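Promadis Dual-Arm Handling Project
Progress report to Clorkell, December
Prepared by Riaan Moodley

3. Demonstration at the Nkuna site

The demonstration due under work package 3 was given to the Clorkell review group in the morning session, starting at 10:00. The task was the one agreed at the last review: sleeved paper cups and a wire cup holder on a round base, handled by two arms working from opposite sides of one table. Contact with the cup is made at the rim. The sleeve is ribbed and gives under load, and grip force there has been hard to hold steady.
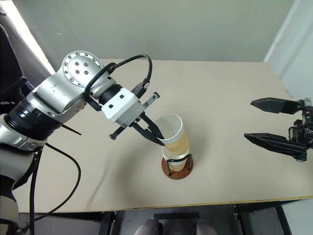 Control software was Ladel release 4, unchanged from the version used in bench testing. Before the visit the team had logged 786 trials, of which 700 were started from a fixed layout. The other 86 used layouts set by hand. In total, 661 trials were completed with no operator input. Most of the stops came from the grip check timing out, and the timeout has been left as it was until the logs are reviewed.

Visitors asked for the cups to be spread out over the table. This was agreed to, although it is outside the work package 3 test plan, and those runs are not included in the totals given here.
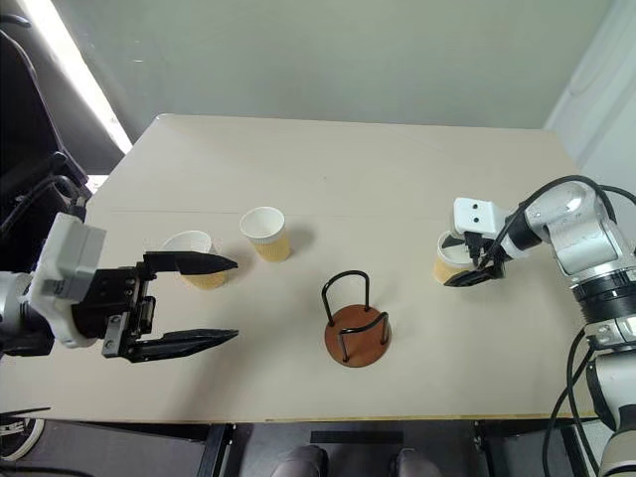
Figure 2. Cup holder and three sleeved cups on the table between the two arms.

Two actions were recorded. Cable routing on both arms is to be reviewed before the next visit. Clorkell also asked for a longer run under the hand-set layouts, and 210 trials have been scheduled for it. Results will be given in the next report, along with the revised spending table for work package 4.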